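Dedillow Cable Keeper for small arm grippers

Sold singly or in bags of 8
Made in our shop at Maltley
Page last changed Friday, March 18, 2022

Hi, I'm Lowri Lougher, and I make these. I used to look after a sorting cell at Tuhumury, and I spent way too many mornings swapping gripper cables that had died right at the plug. Always the same spot! The arm turns its wrist, the cable gets tugged sideways, and sooner or later a wire inside the jacket lets go and the gripper drops off the controller in the middle of a shift. So I started making a little soft clip that holds the cable in a loose loop, and people kept asking for spares, and now it's a product with its own page.

What you get

One keeper, two straps (a short one and a long one, use whichever goes around your wrist joint without overlapping itself), and a card with the fitting steps on it. The keeper is molded in a rubbery gray plastic that bends back when you squash it. It takes one thin cable, the kind that plugs straight into the gripper body. It won't take air hose. I've been asked a lot, and I'm working on one for hose, hopefully out in April.

Does it last?

Kaiwen Jiang ran one for me on the test arm at Birnton, wrist going back and forth all day, and it did more than 4,000 full turns before we got bored and took it off to look at it. The strap had a shiny patch. The cable was fine. I'd still change the strap when you change the cable, they're cheap.

Fitting it

Park the arm somewhere you can reach the wrist from both sides and switch the power off at the controller. Please don't do this with the arm just paused.

Check the connector at the gripper end first. If it's the screw type, back it off, look at the pins, and put it back on finger tight (pliers will crack the ring, ask me how I know).

Wrap the strap around the wrist, clear of the joint seam and clear of the status light if you have one. Leave it a bit loose for now.

Lay the cable in the keeper and pull through enough to make a lazy curve. Then power up, jog the last joint slowly to both ends of the range your program uses, and watch the cable the whole way. If it goes straight at any point, stop and give it more. Snug the strap down once you're happy.

How much slack?

Less than you'd think, but some. A cable with nothing on it will usually find its own shape, and that's worth a look before you fit anything. You want a soft bend coming out of the connector, and you don't want the loop hanging so low that it can snag a tray or the rim of a bin when the gripper dips in to pick. Retno Pelupessy fits these on bin-picking cells and she runs the real program at low speed with every bin in its place before she signs off. I do it her way now too.

The cable on this gripper makes a gentle arc down to its plug, with the tray and the yellow bins close by, so it's a good one for seeing how much loop you have to work with.

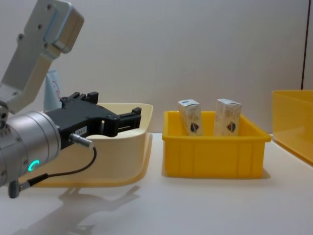 Looking after it

Wipe it with a damp cloth when you wipe the arm. No solvent, it goes sticky. Every 3,000 cycles or so I give the strap a tug and feel along the cable with my fingers for a flat spot or a kink, and I check that the connector hasn't worked loose.

Ordering

Order number is 74 for the single and 74B for the bag. Prasetyo Subramaniam packs the orders, so put a note in the box if you need long straps only and he'll sort it out. Spare straps are on the next page down.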